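Speaker notes, Birthe Bundgaard
Segmenting two-handed kitchen work from head-camera video
October 21, 2025

Open with the problem. Stacked bowls are hard for a policy because the inner bowl hides most of the outer one, and both hands cover the rims. Our labels have to survive that.

Pause on these two. Both hands are in contact in each.

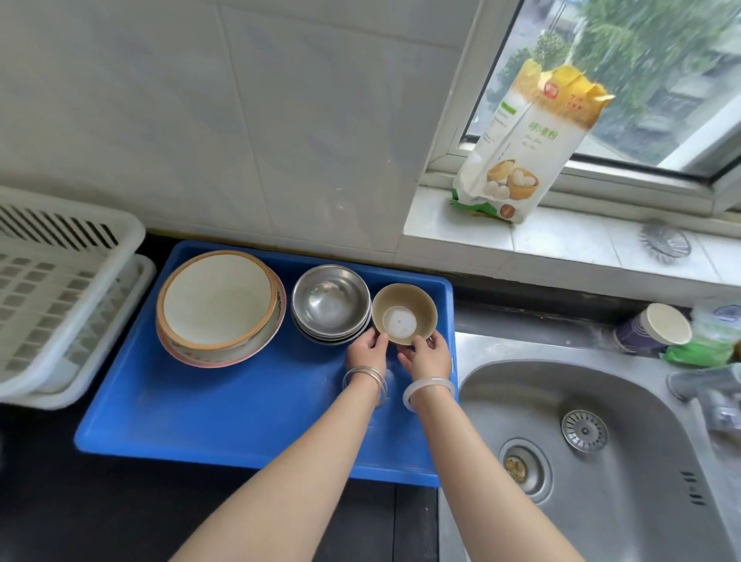
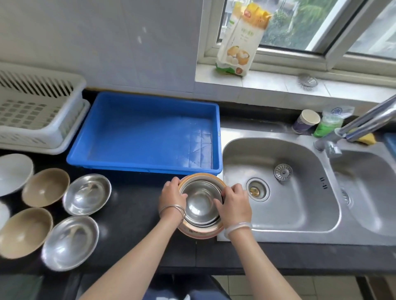
Why label contact separately for each hand?
Because the hands rarely make and break contact on the same video frame. A single label for the pair blurs the handover, and the policy then learns to open both grippers together.

Next: the labeling rule. A segment starts at first contact by either hand and ends when both hands are free. Inside it, each hand carries its own state: free, touching, or supporting. Aivar Sepp wrote the first version in May. Version 3 is the one in the paper.

Data. 135 episodes from the Merberg set, nine held out by kitchen. Say "by kitchen" slowly. Last time someone assumed a random split and we lost the question period to it.

Result. With per-hand labels, failed handovers on the held-out kitchens dropped from 13 to 9. Same policy, same training budget. Small numbers, so do not claim more than that. The Mellor baseline was trained on pair labels only and should not be compared on the second metric.

Error cases, if time allows. Shiny metal is the main one: the depth estimate on the inner wall drifts and "touching" flips to "free" for a few steps. Smoothing hides this and also delays the release label. We left it off.

Skip the Pillberg slide if under two minutes remain. Go straight to the label tool and the contact address.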